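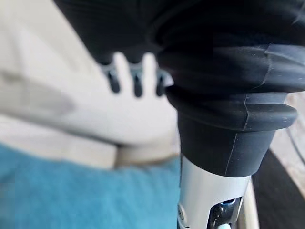
In September it will be one year that I work next to the robot arm, and several people asked me to write how it is. I postponed it because I wanted to be fair. So I write now what I know, and where I only guess I will say it.

For those who are new on this blog: I work in the textile room at Brendside. We receive clean towels and cloths from the laundry, fold them, pack them in sets and send them to hotels and to some small clinics. On a normal day 1224 pieces go over our tables. Before, all of them went through human hands, and mostly through the hands of five women and me.

The arm was installed by a firm called Lehner. It picks one cloth from the pile, puts it flat on the table and makes the first two folds. The last fold and the check we do ourselves. On paper this sounds like a small change. In my shoulders it was a big change, and I mean this in the good way. The first fold of a large towel is the one where you lift both arms, and I did it for nine years. In the evening I can now hang my own laundry without making a face.

The first weeks were not nice, I must say. We were told in the morning meeting that our places are safe, and then the fitters came the same afternoon and moved our tables without asking where we want them. My table was turned to the wall. For 17 days I looked at a wall. Then Seraina Danzer, who leads the shift, took a tape measure and drew everything new on a piece of cardboard, and we could each say something. My table is now by the window again, and the pile stands on the left side, where a person who is right-handed needs it.

What changed most is the rhythm. A colleague slows down when she is tired, and you slow down together with her, you don't even notice. The arm keeps the same speed at seven in the morning and at two in the afternoon. In the beginning I tried to follow it, and I was stupid enough to skip my breaks. Now there is a shelf between us, so the half-folded pieces can wait for me. I asked for this shelf three times. If you will get such a machine at your work, please ask for the shelf before it comes.

Another thing is the talking. With two people at one table you talk all day, about the children, about soup, about who parks badly. Now I stand alone at my table and Galine stands alone at hers, four meters away, and between us is the noise of the motor. It is not loud, but it is enough that you don't start a small conversation. We take our coffee together at half past nine, more strictly than before – I think we all feel that it would otherwise disappear.

I also learned new work. There is a short course from Lehner, and I have the paper which says I may stop the arm, clean it and start it again. Lint is the biggest part of this. It goes everywhere, and the cover over the wrist has many folds where it likes to sit. I wipe it before lunch with a damp cloth and once more before I go home. For this I get 81 more per month, before taxes. It isn't much, but it is written in my contract, and I'm a little proud of it.

And the places? All of us are still here, except Vondivby's old foreman, who came to us only for one season and went back to them. But when one of us retires next spring, she will not be replaced. This was said openly, and I prefer it openly. My niece asked me if she should apply with us after school, and I didn't know what to answer. I told her to come one day and look, and to bring flat shoes.

Next time I will write again about the garden, I promise. The beans are terrible this year.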